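Turadberg Workbench Top, White Matte
Replacement and new-build tops for assembly, packing and repair benches

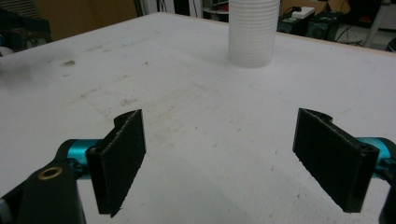
Photo: Turadberg / workshop archive

The Turadberg top is a flat white work surface supplied without legs, drawers or back panel. It fits the Lekance underframe directly and can be fitted to most other steel or timber frames with the universal bracket set. Tops are sold singly. Frames, brackets and edge guards are ordered separately and ship from the same warehouse.

Surface

The working face is white with a matte finish. Matte was selected over gloss to limit glare from overhead strip lighting and bench lamps. Small dark parts such as screws, clips and washers are easy to find against it.

A white surface shows use. Gray scuffs, specks, streaks and the occasional dark smudge are normal on a top in regular service, and the photograph shows a top with marks of this kind. Most surface marks respond to the cleaning procedure given further down this page. Marks that remain after cleaning do not affect flatness or load rating and are not covered by the warranty.

The face takes a soft pencil for temporary layout lines. Ballpoint, felt marker and layout dye should be kept off it. Solvent-based inks penetrate the finish within a few minutes and cannot be fully removed.

Specification

Article: Turadberg top, white matte
Working face: one side only
Standard depth: 65 cm
Standard widths: 94 cm and double width (two tops joined)
Rated load, evenly distributed, on Lekance frame: 1,000 lb
Fixing points: 8, underside, threaded inserts
Corners: square
Edges: sealed on all four sides
Color: white, no other colors in this series

The rated load applies to a top supported along both long sides and both ends. A top carried on two end frames only must be derated. The derating table is packed with the fixing hardware and is available from the Altitz parts desk on request.

The load figure is static. It does not cover hammering, arbor presses or any machine that transmits shock through its feet. For those uses, place a steel plate under the machine and carry the load through to the frame.

Fitting

1. Set the frame in its final position and level it before the top goes on. Adjusting the feet afterward under load can twist the frame.
2. Lay the top face down on a clean blanket or cardboard. Grit trapped under the face during this step is the most common source of scratches on new tops.
3. Fit the brackets finger tight at all fixing points.
4. Turn the top over with two people and lower it onto the frame. Do not slide it into place.
5. Check the overhang front and back, then tighten from the center outward.
6. Recheck the fixings after one week of use.

Use the bolts supplied. Longer bolts will bottom out in the inserts and may lift the working face. If the supplied bolts have been lost, order the replacement pack instead of matching them by eye.

Joining two tops

Double-width benches are made from two tops and the Rozīte joining kit. The kit contains an alignment strip, clamping bolts and a tube of white joint filler. Clamp the tops dry first and check the joint with a straightedge. A step at the joint is corrected by shimming at the frame - filler will not hide it and will crack if used to bridge a height difference. Allow the filler to cure overnight before loading either side of the joint.

Joined tops can be separated later. Cut the filler with a thin blade and release the clamping bolts evenly. A new tube of filler is required for reassembly.

Cleaning and care

Dust and loose particles: brush off or vacuum before wiping. Wiping grit across a matte surface polishes fine lines into it, and these show as lighter streaks under side light.

General soiling: warm water with a small amount of dish soap, applied with a soft cloth. Wipe again with clean water and dry.

Rubber and plastic scuffs: white eraser, used dry with light pressure. Brush the crumbs away before wiping.

Oil and grease: blot first, then wash. Repeat as needed.

Dried adhesive: lift with a plastic scraper held flat. Metal scrapers and razor blades will cut the finish.

Scouring powder, melamine sponges and steel wool should not be used. They remove the matte texture locally and leave a shiny patch that picks up dirt at its border. Acetone and lacquer thinner are also unsuitable.

For wet work, gluing or painting, use a cover sheet. The Altitz cover sheet is cut to the standard depth and held by corner clips, so no adhesive contacts the surface. Cover sheets are consumables and are sold in rolls.

Heat

The surface is not heat resistant. Soldering irons, hot air tools and glue guns must stand in a holder on an insulating mat. Contact with a hot tip leaves a yellow or brown mark that goes through the finish. Warm parts should cool on a rack before they are set down.

Clamps and vises

Screw clamps may be used at any edge with a pad on both jaws. Permanent vises should be bolted through the top and through a frame member. Drill from the working face with a sharp bit and a backing board underneath, and seal the cut edge of the hole with the edge sealer supplied in the fixing pack. Unsealed holes admit moisture and will swell.

Delivery

Tops ship flat with corner protection. Inspect the face before signing and note any transit damage on the delivery slip. Store unopened tops flat and fully supported, in a dry room. A top leaned against a wall for a long period will take a bow, and a bowed top is not accepted for return.

Typical lead time for the 94 cm width is roughly 8 working days from the Altitz warehouse. Double-width orders are shipped as one consignment.

Related items

Lekance underframe, fixed height
Lekance underframe, adjustable feet
Rozīte joining kit
Rozīte white joint filler, single tube
Altitz cover sheet, roll
Universal bracket set
Edge guard, front
Replacement fixing pack with edge sealer

Page last revised 10th March. Dimensions are nominal. Request the current drawing before cutting any adjoining furniture to fit.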